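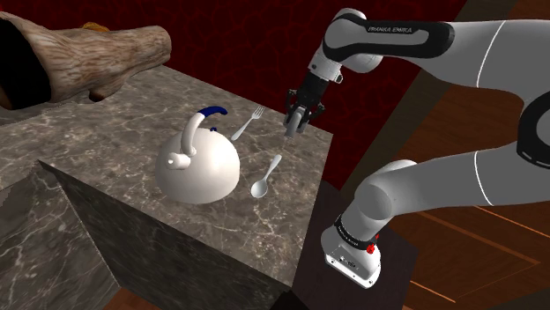 My cousin sent me a link in the spring with the message "this is so you." I have learned to be careful with those. The link went to a meal planning service called Fellen, and the pitch was that the average household spends 173 hours a year deciding what to have for dinner. There was no footnote. I looked for one.

I signed up anyway, because I do hate deciding what to have for dinner, and because the first month was free. What follows is a complaint, mostly, with one or two things I have to admit I liked.

The setup took most of an evening. You answer questions about what you eat, how often you shop, how many burners you have, whether you "enjoy bold flavors." I don't know anybody who would say no to that last one, and I also don't know what it means. I said yes. For the next week everything had smoked paprika in it.

Then there's the matter of time. Every recipe comes with a number of minutes beside it, and the numbers are a fantasy. A lentil thing with three kinds of onion was listed as 20 minutes. It was on the table in just under an hour, and I'm not slow with a knife. I think whoever times these starts the clock after the vegetables have been peeled, washed, chopped and put into those little glass bowls. Cookbooks have always cheated on this, so I can't put it all on Fellen. My mother's old soup book says to brown the onions in five minutes, and that book is older than I am.

The planner also promised to cut food waste. You're supposed to buy a bunch of cilantro on Monday and use it up over four meals. Fine in theory. In my house the plan fell apart by the second meal, as somebody always has a late shift or ate a big lunch, and then the cilantro sits there turning to slime exactly as it did before I was organized. The service has a button for this, "skip tonight," which moves the meal to a later day. It does not move the cilantro.

I mentioned all this to Nobuhle Mathebula, who has fed four kids on one paycheck for longer than I've been writing this blog. She asked how much it cost after the free month. I told her, and she wanted to know what I was getting for it besides a list. I said the list was pretty good. She keeps hers on the back of an envelope and it has said more or less the same thing for years: rice, beans, eggs, chicken, cabbage, whatever fruit is cheap. I said that sounded boring and she said yes.

Her way has its own problems, to be fair. I tried it for two weeks in June and by the second Thursday my son was asking whether we were poor now.

So I went back to the app, and I noticed the thing that really bothers me. It had decided I was a certain kind of person. I'd given a good rating to one salmon dish and from then on it was salmon at every turn, salmon cakes, salmon bowls, a salmon "hash" that I refuse to discuss. I went in to change my preferences and found I could turn fish off or leave fish on. Those were the choices. I wrote to support, and a very polite person named Stamatia Christodoulou wrote back the next day to say my feedback had been passed along. I'm sure it was. Salmon again on Sunday.

Now for what I liked. The shopping list is sorted by section of the store, and it does save me walking back from the dairy case for the lemon I forgot. There was a chickpea and spinach dish that all of us ate without comment, which in this house is a rave. And I did cook on a few nights when I would otherwise have ordered a pizza, though I'd want to see a full winter of that before I gave anyone credit. I've had bursts of virtue before — I owned a bread machine for one whole November.

As for the 173 hours, I tried to work out how they got there. It comes to a bit over 28 minutes a day, every day, just for the deciding. I can believe it takes me that long if you count standing in front of the open fridge, but I was doing that while on the app too. I'd look at what it had picked, not want it, and go stand in front of the fridge.

I canceled last week. It took 6 screens, one of which offered me a discount and another of which asked if I was sure I wanted to "give up on dinner." I was sure. Dinner that night was eggs on toast with some very tired cilantro, and I've kept the chickpea recipe, copied out by hand on the back of an envelope. If anyone wants it, leave a comment and I'll type it up. Double the garlic and ignore the minutes.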